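드레레티 파크 vs 프렐로스베르크, 아이 데리고 어디가 나을까요?

놀로드맘
6월에 일곱 살, 네 살 데리고 가요! 5박 일정이고 숙소는 아직 못 정했어요. 프렐로스베르크는 퍼레이드가 그렇게 좋다던데 드레레티는 물놀이 구역이 새로 생겼다고 해서 며칠째 지도만 들여다보는 중입니다. 둘 다 가보신 분 계신가요?

wiroj_w
둘 다 가봤습니다! 저는 무조건 프렐로스베르크요. 밤 퍼레이드 때 다리 건너편 벤치 쪽에 자리 잡으세요. 진짜 코앞으로 지나갑니다. 우리 딸은 아직도 그 노래 불러요 ㅎㅎ

엄복남
저는 반대예요. 네 살이면 프렐로스베르크에서 탈 게 별로 없어요. 키 제한 걸리는 게 많아서 둘째는 회전목마만 세 번 탔습니다. 드레레티는 작은 애들 구역이 입구 바로 옆이라 유모차 끌고 다니기도 편하고, 물놀이장 그늘막도 넉넉해요.

wiroj_w
회전목마 세 번이면 잘 논 거 아닌가요 ㅋㅋ 그리고 드레레티는 점심때 식당 줄이 너무 깁니다. 저희는 12시에 섰다가 포기하고 나왔어요.

엄복남
그건 인정. 그래서 저는 11시쯤 미리 먹여요. 아니면 도시락 싸 가세요. 피크닉 구역 있습니다!

놀로드맘
오 도시락 반입 되는군요! 그럼 주방 있는 숙소가 나으려나요?

조이A
시손 레지던스 추천해요! 드레레티까지 셔틀로 19분이고 첫차가 아침 8시에 있어요. 조식 없는 대신 방에서 해 먹을 수 있어서 저희는 매일 아침 샌드위치 만들어서 나갔어요. 조리대에 도마랑 미니 오븐만 있으면 애들 도시락은 금방이에요.

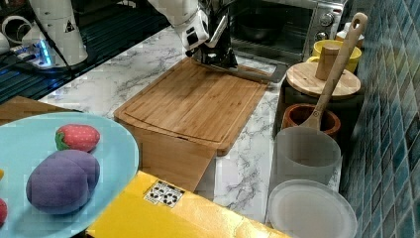
대나무 도마랑 스테인리스 미니 오븐, 대리석 무늬 조리대

놀로드맘
우와 이런 조리대면 아침마다 빵 굽고 싶겠어요. 셔틀은 예약해야 하나요?

조이A
전날 저녁에 프런트에 말하면 돼요. 돌아오는 막차는 밤 9시라 불꽃놀이 끝까지 보려면 좀 뛰어야 해요!

니스린R
시손은 수영장이 작아요. 물놀이 좋아하는 애들이면 공원 안 리조트가 훨씬 신나요. 슬라이드 길이가 200미터가 넘습니다. 저희는 하루 종일 거기서 안 나왔어요.

엄복남
네 살은 그 슬라이드 못 타요. 옆에 얕은 풀로 가셔야 합니다.

놀로드맘
그럼 드레레티에서 사흘 놀고 마지막 날만 프렐로스베르크 퍼레이드 보는 걸로 마음이 기우네요. 두 군데 다 가는 통합권도 있나요?

wiroj_w
있어요! 근데 현장에서는 안 팔고 앱에서만 팔아요. 퍼레이드는 꼭 다리 쪽입니다 다리 쪽!!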